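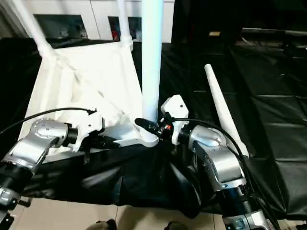

The two-armed helper, with a black cloth spread underneath.

Welcome back to the workshop tips page! A good many of you have written in since we set up our pair of arms (the controller is an Arkico, the stand came from Usden), and most of the letters ask the same thing: how do you keep a machine like that happy in an ordinary workroom? So let me put the kettle on and tell you how we go about it.

Start with the cloth. Black cotton is our favorite, washed once before use so the fuzz comes off in the laundry and not in the joints, and big enough to bunch up where you need a bit of padding. Shake it outdoors every time you finish.

Next, the cables. Leave a generous loop at each gripper, then move the wrist slowly by hand, power off, as far as it will go both ways. If the loop pulls tight anywhere, give it more slack. We check ours every 2,000 cycles, and at 4,000 we go over the little screws in the joint covers too (snug is plenty, please don't lean on the driver!).

White plastic fingers show every smudge, bless them. A soft cloth and a drop of dish soap will do it, with a dry toothbrush for any grooves. Keep solvents well away. My spare pairs live in an old Llanos cookie tin, labeled left and right, and I can't tell you how many evenings that has saved me.

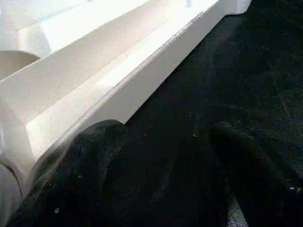 How long does a pair of plastic fingers last?

Ours have gone up to 3,000 cycles before the gripping edges got too rounded to be much use, though soft work like fabric is kinder to them than tubing. Change both fingers at once so they close evenly, and run the Drulovis homing routine again before you go back to work.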